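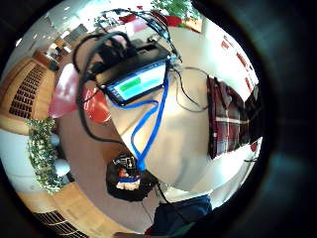

A small display unit on the tabletop, cables still loose.

How to Tidy the Cables on a Small Display Unit

By Ruth Bainbridge

A small unit with a lot of plugs along one edge gets messy fast. The cables are usually longer than they need to be, and they end up looped over the back and across the table where you want to work. Set aside half an hour.

You will need:
Hook-and-loop ties, 16 is plenty
Masking tape and a pen
2 adhesive cable clips
A soft cloth

1. Shut the unit down properly and switch off the power at the outlet. Wait until the display goes dark.

2. Label before you unplug. Wrap a bit of tape near each plug and write where it goes. Black cables all look alike once they are out.

3. Unplug one cable at a time, holding the plug and not the cord. If a plug has a latch, as network plugs do, press it in first.

4. Wipe the casing and the tabletop with the dry cloth.

5. Lay each cable out straight and work out the slack. Coil the extra in loose circles as wide as your hand — tight bends wear out the cord near the plug. Put a tie on each side of the coil.

6. Plug everything back in, starting at one end of the row. Keep the power cable for last.

7. Gather the cables behind the unit and tie them every four inches. I run the network cable on its own so I can pull it without undoing the bundle.

8. Stick the clips to the back edge of the table and press the bundle in. Leave enough slack to turn the display toward you.

Switch the power back on and check each connection against your labels. Leave the tape on for next time.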